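Questions fréquentes : participer à la collecte de gestes du projet Groltik

Vous êtes nombreux à nous écrire avant votre première séance, et c'est très bien ! Nous avons rassemblé les questions qui reviennent le plus souvent, avec des réponses parfois un peu longues (on nous le reproche gentiment), mais nous préférons que vous arriviez l'esprit tranquille. S'il vous reste un doute, écrivez à Ilse Verbeke, qui coordonne les séances depuis notre bureau de Totport.

Faut-il savoir programmer ?

Pas du tout. On vous confie une pince à main, vous la tenez comme une grosse pince de cuisine et vous faites des gestes que vous faites déjà tous les jours : prendre, soulever, déplacer, reposer. La caméra fixée dessus enregistre ce que voit la pince. Si vous savez débarrasser une table, vous savez faire une démonstration.

Combien de temps dure une séance ?

Comptez 70 minutes, pause comprise. Le premier quart d'heure sert à prendre la pince en main, et rien de ce que vous faites pendant ce temps n'est conservé. Profitez-en pour rater, pour recommencer, pour serrer trop fort : c'est le meilleur moyen de sentir où les doigts se referment.

Où se passent les séances ?

Les débutants commencent dans l'atelier de Totport, sur une table bien dégagée. Ensuite, nous aimons beaucoup travailler dans des lieux ordinaires, avec leur lumière, leur va-et-vient et leurs tables encombrées. Une bouteille au milieu d'un repas, ce n'est pas la même chose qu'une bouteille seule sur un établi, et le robot a besoin des deux.

Quels objets va-t-on me demander de saisir ?

Des choses banales, surtout : gobelets, boîtes, sachets, petites bouteilles. Les bouteilles en plastique transparent reviennent souvent, parce que leurs contours se confondent volontiers avec ce qu'il y a derrière. On les présente pleines, entamées ou presque vides, et on les prend plutôt par le bas, bien entre les deux patins striés.
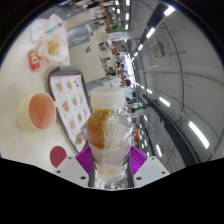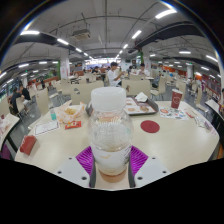
Pour le reste, suivez la fiche remise au début de la séance. Elle précise l'objet de départ et l'endroit où le reposer, mais elle vous laisse libre du chemin. Prenez celui qui vous vient naturellement, même s'il vous paraît maladroit.

À quelle vitesse faut-il bouger ?

Un peu plus lentement que dans la vie, sans aller jusqu'au ralenti. Kenneth Rennie, qui relit les enregistrements, conseille de marquer un petit arrêt juste avant de fermer la pince, puis un autre avant de la rouvrir. Ces deux instants l'aident énormément pour le découpage. Évitez aussi de passer l'autre main devant la caméra, on le fait tous sans y penser !

Et si je fais tomber l'objet ?

Ramassez-le, remettez-le à sa place et recommencez. Dites simplement « raté » à voix haute pour que l'essai soit repéré à la relecture. Nous gardons une partie de ces essais à part, car une prise qui glisse nous apprend des choses sur la force de serrage. N'essayez surtout pas de rattraper un objet au vol avec la pince.

Combien de démonstrations faut-il pour une tâche ?

Pour la série des bouteilles, nous visons 500 démonstrations, réparties entre beaucoup de mains différentes. Vous n'en ferez évidemment qu'une petite part. Les gauchers sont particulièrement bienvenus, il nous en manque toujours.

Quelle différence avec le pilotage à distance ?

Avec la pince à main, c'est votre bras qui fait tout le travail. En pilotage à distance, vous restez assis au poste de commande de Carholm et vous guidez un vrai bras robotisé avec deux manettes. C'est plus fatigant et cela demande une formation séparée. Nous proposons ce poste aux personnes qui ont déjà fait neuf séances avec la pince, si elles en ont envie.

Est-ce que je peux apparaître sur les enregistrements ?

Vos mains, peut-être, et votre voix si vous parlez. Les visages qui passent dans le champ sont floutés avant que les fichiers ne quittent notre serveur. Vous avez 72 heures après la séance pour nous demander d'effacer vos essais, sans donner de motif.

J'ai mal au poignet, est-ce normal ?

Une légère fatigue, oui, une douleur, non. Arrêtez-vous et prévenez la personne qui vous accompagne, la séance sera comptée en entier. On peut changer de main ou finir une autre fois.

Quand ont lieu les prochaines séances ?

Les inscriptions rouvrent en juillet, pour Totport et pour l'antenne de Grīnberga. Indiquez dans votre message la main que vous utilisez et vos heures préférées, Ilse vous répondra avec une proposition de créneau.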